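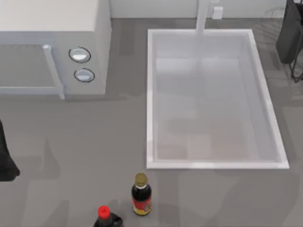
Residents who wrote in during the consultation said they wanted the river meadows left to flood in winter, and several asked why it had taken the council so long to agree.

News > Climate and environment > Press releases
2 min read

WOTBERG, 2019-01-13 - The Trorley Rivers Group has welcomed the decision to drop plans for a concrete flood wall at Wotberg and restore the meadows upstream instead.

Under the new scheme, 18 hectares of former grazing land beside the River Alo will be allowed to hold floodwater again. Old field drains will be blocked and 3000 willow and alder trees planted along the banks. Work is due to start later in January and will take 2 years.
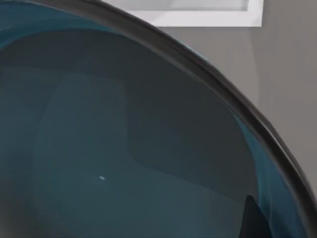 The group has also asked for the footpath between Chung Bridge and the weir to stay open while the work is going on. The contractor has agreed to this, except on days when heavy plant is being moved.

Heavier winter rain is expected as the climate warms, and the group says towns along the Alo need room for water as well as drains and pumps. It will measure river levels at Chung Bridge and publish the readings every month.

The group is still concerned about the car park at the lower end of the site - it floods most winters and is not covered by the scheme. It has written to the council asking for a separate decision before the spring.

A drop-in session on the planting will be held at Wotberg library. No booking is needed.

Search this site Enter keywords Go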